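Clolto shelf restocking software
Progress report to Brastach, October
Prepared by Po-yen Hsieh

1. Perception

The can detector was retrained on 819 labeled views from the Stundport bench. Classes are now split by can shape before label matching, so slim and standard cans no longer compete for the same template. Cans turned with the back panel outward are matched on barcode and text layout.

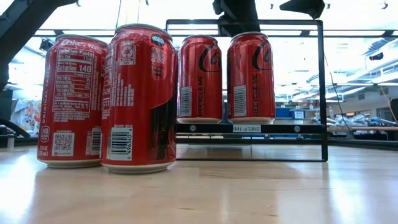
Pose error along the camera axis is still the largest term in the grasp budget. Sławomir Tokarz is replacing the single-view estimate with a fused one. The interface to the planner does not change.

2. Planning and control

Both arms now run from one Kuo planner instance. Shared space over the shelf is reserved by time slot, and an arm that cannot get a slot holds at its last waypoint. Median replanning time fell from 300 ms to 206 ms.
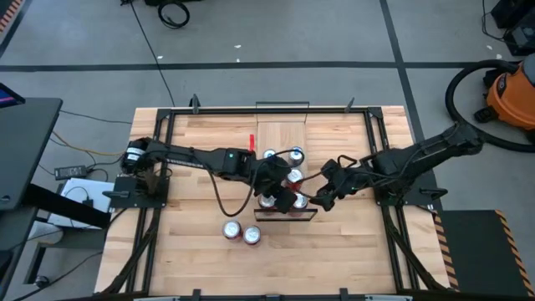

The remaining delay is mostly collision checking between the two wrists. Cables are modeled as fixed padding on each forearm, which rejects some valid paths. A tighter model is in test and has not been merged.

3. Open items

The regression suite logged 18 planner timeouts, all in layouts with mixed can heights. Logs are attached as Annex B. The next report will cover the fused pose estimate and the timeout fix.

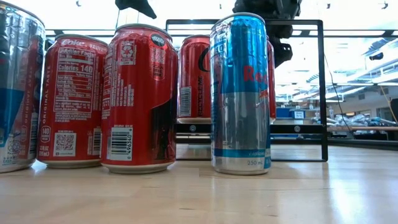 Figure 3. Slim and standard cans at the shelf, Stundport bench.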